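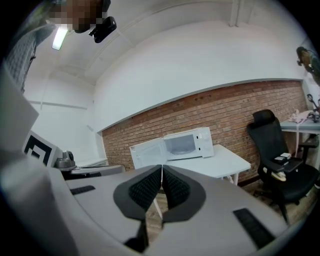
Skandlow open day, October 18, 2020

Quick notes before I forget it all. Got the early train to Lodon, walked from the station in drizzle, signed in, lanyard, coffee. Malou Kárason met our group at the door. She runs the styling team and has done since the May before last, used to be at Eyvindsson doing shop windows. Great coat. I did ask, it's second hand.

First stop the stylists' room. Quieter than I expected. Each one has a customer's note up on one screen and the stock list on the other, and they pick five pieces and write a card to go in the box. The cards are the bit I liked. Malou read us a few (names taken off) and one was just a woman asking for trousers she could sit on the floor in with her grandson. She got 3 pairs to try.

Then the warehouse, 1177 styles on the rails that week, knitwear at the far end. Returns desk is 2 people and a steamer. Asked what comes back most, they said jeans, always jeans.

Marketing talk ran over. A lot on the Ititz range, the new petite line, which goes up to more than 42 pieces by spring. Didnt get a straight answer on postage for Ireland. Someone asked about plus sizes and Malou said they're late with it and she's cross about it too, fair enough.

Lunch was soup. Missed the denim fitting becuase I was talking to a buyer about zips, so if anyone went to that please send me your notes. Train home 16.10, stood the whole way.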